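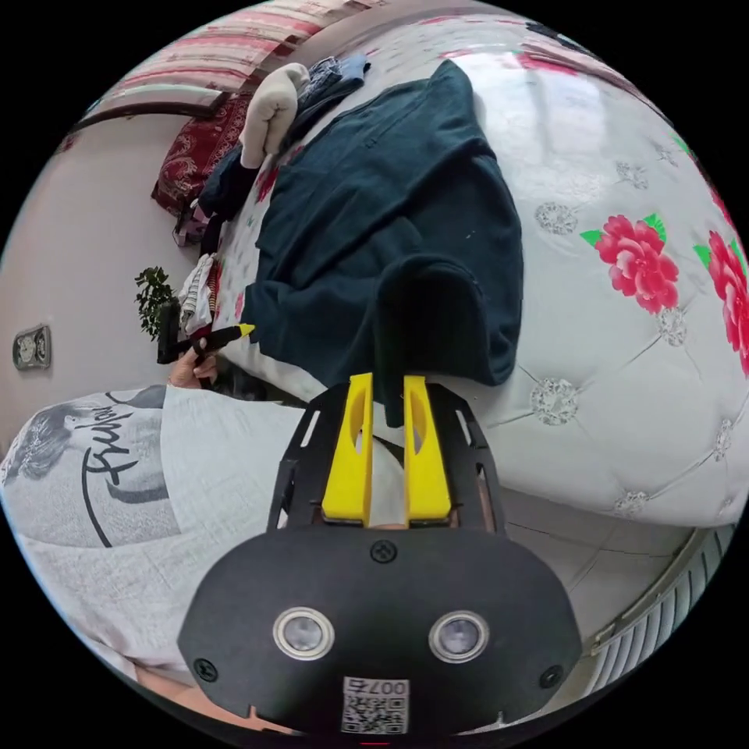 Ticket 2454: Nightly export of room inventory drops rows with long descriptions
Product: Stollonum Property Records
Site: Girnamstead guest house group
Opened by: Pacita Manalastas
Assigned to: Jayson Cabanatuan
Priority: Normal
Status: Resolved
Opened: May 22, 2025

Pacita Manalastas
The nightly export from Stollonum to our accounting package is missing rows. The item list in Stollonum shows 2,454 records for Girnamstead. The file that arrived this morning has 1,853 lines after the header. No error in the job history, status is Completed. The rows that are missing are mostly bedding and curtains, with a few lamps. Furniture seems to come through complete.

The insurance schedule is built from this file, so the totals are wrong too. Nothing on our side was changed that I know of. I can send the file if you tell me where.

Jayson Cabanatuan
Thanks. Please upload the CSV to the ticket and also the job log from Admin > Scheduled Jobs > Export > View log (set the level to Verbose first, then run the job by hand). I need to know:

Version number from the About box
Whether the export profile is the stock one or a copy
Whether the same profile drops rows when you limit it to one room

Pacita Manalastas
Version 5.18. Profile is a copy called Lins, made by Gerardo Marquez before I started. File and log attached.

Limited to one room: it exported everything for the first two rooms I tried. The third came out short. I compared by hand and the missing ones all have a long text in the Description field, the kind with fabric, pattern, size, supplier and care notes all in one box.

Jayson Cabanatuan
The log has the following for each missing record:

WARN row skipped: field DESC unterminated quote, buffer end
INFO continuing with next row

The warning is only written at Verbose, which is why the job history looks clean. I will raise that separately. A skipped row should set the job status to Completed with warnings.

First guess was field length. The Lins profile has DESC set to 255 characters and the stock profile has it unlimited. Can you change it to unlimited under Profile > Fields > DESC > Max length (leave the box blank, zero is read as zero) and run again?

Pacita Manalastas
Changed and run. Now 18 more rows than before, still hundreds short. Same warning in the log for the rest.

Jayson Cabanatuan
OK, length accounts for a small part of it. The remaining rows must have something else in common. Could you paste the raw Description from two that fail and one that works? Use Copy raw from the record menu. Copying from the screen strips control characters.

Pacita Manalastas
Works:
Desk lamp, brass, swivel arm, small shade

Fails:
Curtain pair, lined, 90" drop, blue stripe
Dry clean only

Fails:
Bed throw, cotton, 60" x 80"
Wash cool, line dry

Gerardo Marquez
Adding myself since the profile is mine. I copied the stock one in September so that I could change the delimiter from comma to semicolon for the old accounting package. I don't remember touching the quoting options, but I may have. The inch marks were always in the descriptions. The line breaks are newer, housekeeping began adding care notes on a second line this spring.

Jayson Cabanatuan
That helps. Both failing samples have an inch mark and a line break. I tried the four combinations on a test database with a profile built to match Lins:

No inch mark, no line break: exported
Inch mark, no line break: exported, but the inch mark is not doubled in the output
No inch mark, line break: exported
Inch mark and line break: skipped

In Lins, Escape embedded quotes is off. With it off, the writer sees the inch mark as an opening quote and looks for the closing one before the end of the line. If the record ends on that line it recovers. If there is a line break it runs to the end of the buffer and drops the row.

To fix:

1. Open Profile > Lins > Output
2. Turn on Escape embedded quotes
3. Set Line breaks in fields to Replace with space – your accounting package may not accept them inside quotes
4. Save, then close and reopen the profile. In 5.18 the preview pane does not refresh until you do
5. Run the job by hand at Verbose

Pacita Manalastas
Done. 2,454 lines after the header. No warnings in the log. I have passed the file to Valentina Mansilla to test the import.

Valentina Mansilla
Import went through. Two things to note. The first attempt was rejected because the file from this morning was already posted for the same date, so I had to reverse that batch first. Second, inch marks show up doubled in our item screen (90"" drop). It doesn't affect values but it will look odd on the printed schedule.

Jayson Cabanatuan
The doubling is correct in the CSV and should be collapsed on import. Check whether Text qualifier on your import template is set to None. It should be the double quote character.

Valentina Mansilla
It was None. Changed it, reversed, imported again. Descriptions are right now and the schedule total matches Stollonum.

Jayson Cabanatuan
Good. Please set the log level back to Normal, Verbose will fill the log folder within a few weeks. The missing status on skipped rows has gone to Rogelio Panganiban in development as a defect. There is no release assigned to it yet. Until it is fixed, compare the line count to the record count after any change to the profile.

Pacita Manalastas
Log level is back to Normal. Last night's scheduled run was complete as well. Fine to close.

Status changed: Open to Resolved
Resolution: Configuration (export profile, import template)
Linked defect: Export job reports Completed when rows are skipped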